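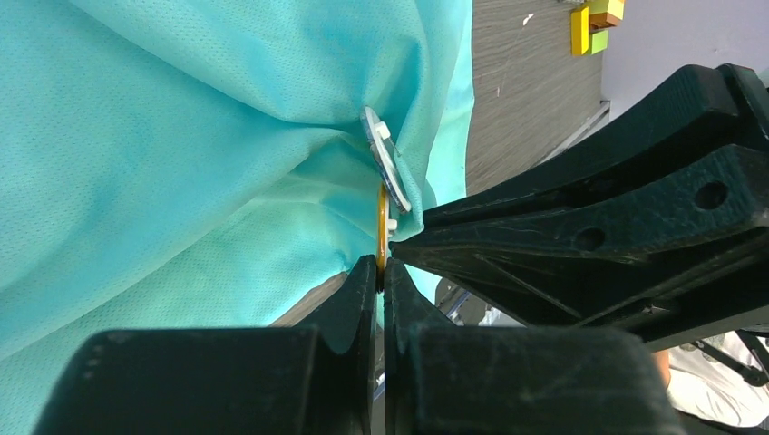
Figure 2. Turquoise fabric with a fine mesh-like texture, creased and folded.

4.2 What people told us about drying

I went into the June interviews expecting to talk about detergent, and we ended up talking about drying racks (a lot!). We had sent the Temari diary to 100 households and got 58 back, which I was pretty happy with, given how long the thing was. Most people in the Uvum apartments dry indoors all year, and they have strong feelings about it. One told me she plans her whole evening around the rack in the hallway.

The sharing question was messier. Some diaries mention waits of up to 60 minutes for the shared dryer, but I wouldn't lean on that, as we never asked folks to time it. In the Aubert building they just leave a note on the door and come back later. I pick up the notes again in Section 5.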